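**Wanted: people who will put small things together, take them apart, and put them away**

Stemorlow is looking for 12 participants for its May round of sorting and building sessions. If you have ever sat down to clear up a child's bricks and stood up an hour later having made a small, unnecessary tower, you are close to what we want. If you have ever cleared up the bricks without building anything at all, please apply too. We need a control group.

The sessions are about what happens to small parts on a tabletop. We make and repair play sets (Ollia is the line with the flowers, Bitard is the one with everything else), and we would like to know how people pick up pieces, what they reach for first, where they park the bits they don't need yet, and how much is left on the table when they say they're finished. Our own staff can no longer help. They have all seen the flowers too many times and have opinions.

### What you'd be doing

You'd come to our Bogale Street workshop for 2 sessions of 70 minutes each. In the first, you get a tray of mixed parts and a loose instruction, such as "make something that stands up." In the second, you get somebody else's unfinished work and are asked to finish it or sort it back into the tray, whichever you find less annoying. There is a break in the middle of each session with coffee, tea, and the kind of cookies that come in a tin.

Nothing you make will be graded. We will write down what you do with your hands and anything you say out loud, including the muttering. The muttering was the most useful part of the last round.
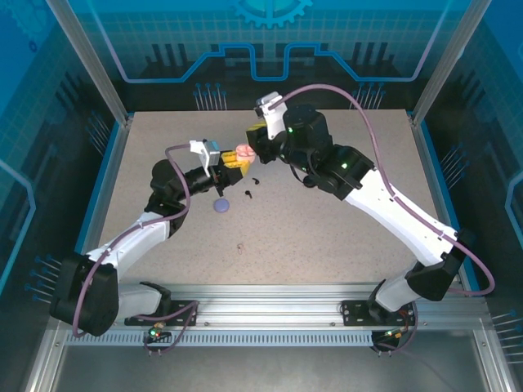 The parts are small enough to be lost under a thumb, and the full tray holds 800 of them. You will not be asked to count them back in. We do that ourselves after you've gone home, with the radio on, and it is as good as it sounds.

### Who we're looking for

- Adults, 18 and over, with no upper limit. Good eyesight helps, and reading glasses count as good eyesight.
- People who can sit or stand at a table for a little over an hour. Tell us which you prefer and we'll set the height.
- Left-handers, please. We are short of them every time.
- People who don't work in toys, packaging, or product design, and who don't live with anyone who does.

You don't need to be neat. A few dedicated non-tidiers would be welcome, as our sign-up sheet tends to fill with people who alphabetize their spices. Patience is useful but we won't be testing for it, at least not on purpose.

### What you get

A flat payment at the end of the second session, your bus fare or parking, and a boxed Ollia set to take home. The box is sealed and complete. We mention this for anyone who has been to one of our seconds sales.

If you come to the first session and decide it isn't for you, we'll pay half and there'll be no hard feelings. You still get the cookies. You don't get the box.

### Some practical things

Long sleeves catch on parts, so wear something you can push up to the elbow. Please leave rings in your bag or at home. The workshop is up one flight of stairs, and there is an elevator at the back if you ring first. Children can't come along to the sessions. We know that seems backward for a company that makes toys, but they're faster than the adults and it upsets people.

### How to apply

Send us a short note with your age, which hand you favor, and the days and times you could manage. Then tell us, in a couple of sentences, what is in the drawer in your kitchen where things end up. There's no right answer, though "nothing" will get a follow-up call.

Drop the note in the box by our front door or reply through the form on the Stemorlow page. Applications close Sun 27 May, and we'll write back to everyone, including those we can't fit in this time.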